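Teaching two arms where one job ends and the next begins
10/24/25

Dindo Aquino runs the manipulation group at Lacson, where two arms share one brown worktable. Since July the group has been collecting demonstrations for a segmentation method it calls Dista. Aquino spoke to us between collection runs.
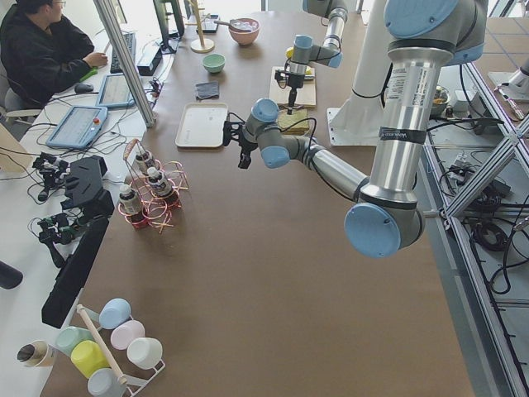

Labels without a labeler

Long kitchen tasks are normally cut into subtasks by hand. Dista places the cuts itself, using gripper state, wrist velocity and the change in image features between views. "A person marking video will disagree with himself by a second or more," Aquino said. "We wanted boundaries that come out the same every time you run the code."

The training set holds 1000 demonstrations, of which 800 are used for training and the rest are held out. Sandwich assembly makes up the largest share. Closing the second slice over the filling is the hardest segment to bound.

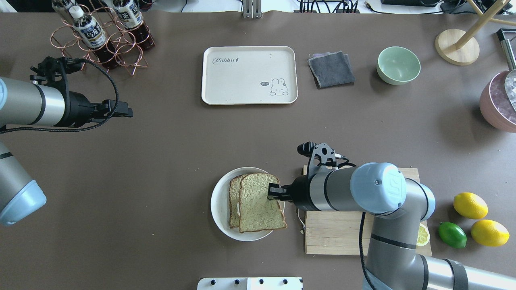 "Bread deforms, and contact is gradual," Aquino said. "Force alone gives you a late boundary. Vision alone gives you an early one." The current version weights the two signals per segment, with the weights learned from 10 hand-marked runs.

Wrist views raised a separate problem. When they hold mostly bare tabletop, the feature change drops close to zero and the method tends to merge neighboring segments.
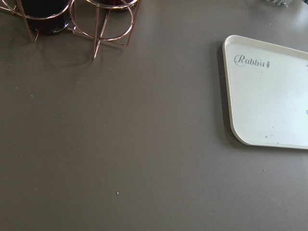
The fix was to fall back on the head view whenever wrist features stay flat for 4 consecutive windows. Aquino describes this as a patch. A learned gate was tried at the Jamenthorpe site and overfit to table layout.

Layout is now varied between sessions, but the order of the food steps is left to the operator. An egg may go on before or after other items are prepared.
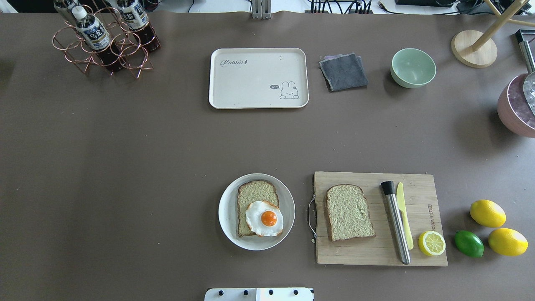

"If the order were fixed, the model could learn a clock," he said. "It would look good on paper and fail on the first real table." Policies trained on Dista segments are being compared with policies trained on hand-cut ones. The comparison will be repeated at Cunduvthorpe on a different pair of arms, and Aquino declined to give success rates before that run is finished.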